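**Open day participants wanted, April, Furnuseck hall**

Vrabec is looking for people to take part in an open day on cable sorting with robot arms. We need 5 demonstration hosts and up to 200 visitors who are willing to try a short task and fill in a form afterward. The hosts are paid. Visitors are not, but lunch is provided and the day is free.

**What the day is about**

Our bench has two arms that pick up cables and place them in trays. Cables are hard for robots. They bend, they catch on each other, and no two bundles lie the same way. So far the setup has been tried with 1,338 cable bundles, and we would like people from outside the company to see it and tell us where it is hard to follow.

Visitors come in small groups. Each group watches one sorting run, then lays out cables on the bench for the next run. After that there is a talk with the engineers, with time for questions. Plan on two hours in total. Groups start at 9:00 a.m. and the last one starts at 3:00 p.m.

**Hosts**

As a host you will:

- meet groups at the door and walk them to the bench
- explain the run in plain words
- keep everyone behind the tape on the floor while the arms are moving
- put the cables back between groups
- collect the forms

You don't need an engineering background. You do need to be comfortable speaking to strangers and standing for most of the day. Spoken English is required. If you can also give the tour in Czech, please say so when you apply.

Pay is 235 euros for the day. There is a paid training session the afternoon before, from 1:00 to 4:00 p.m., and all hosts have to attend it. Alžběta Kolář runs the training and will be on site for the whole open day.

**Visitors**

Anyone 16 or older can sign up. We would especially like to hear from people who handle cables at work: electricians, stage crews, repair shops, warehouse packers. School groups are welcome with a teacher, but please write first so we can keep a slot open.

Wear closed shoes. Tie back long hair and leave scarves and lanyards in the cloakroom. The hall is step-free, and chairs are available on request.

**How to apply**

Hosts: send a short letter and your phone number to the Vrabec office at Furnuseck, marked "Host." One page is enough. We will call everyone we want to meet.

Visitors: use the sign-up sheet at the Furnuseck front desk or at the Stomska library. Give your name, the number of people, and whether you prefer morning or afternoon. Places are given in the order we receive the names.

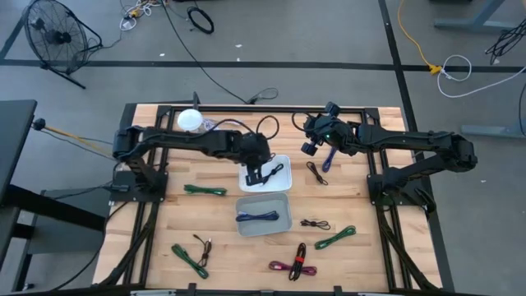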